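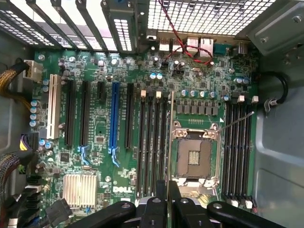

Inside the old Dell tower, with the green motherboard in its grey metal case.

Orner Field Notebook 224, reviewed 2021-07-05

I have been keeping nature notes for a good many years now, mostly moths and pond life, and I am fussier about notebooks than I probably ought to be. My old favourite went out of print, so in June I treated myself to the Orner, which has 224 pages and a cover that claims to shrug off rain. I've carried it on every walk to MacRitchie Meadow since, and I have to say I'm rather taken with it!

The paper is the best thing about it. It's thick enough for a soft pencil and a bit of watercolour (I did a very wobbly burnet moth on the second page) and nothing shows through on the back. Each page has a narrow column down the left for time and weather, then 20 wide lines for the notes themselves, which suits my big handwriting nicely. There's a species index at the back with room for 200 entries. I filled a good chunk of mine in the first fortnight, so keen plant people may find it tight.

I do have grumbles. The elastic strap is already going slack, and the pencil loop is too thin for anything but the pencil that comes with it. The Dosel notebook I used last summer had a much better loop - but its pages curled up at the first sign of drizzle, and I wouldn't go back.

Mine came from Findomel and took a week to arrive. They also do a slimmer one with 24 pages, handy for children or for a single outing.

Four stars from me, and I'll be ordering another before the autumn fungi get going.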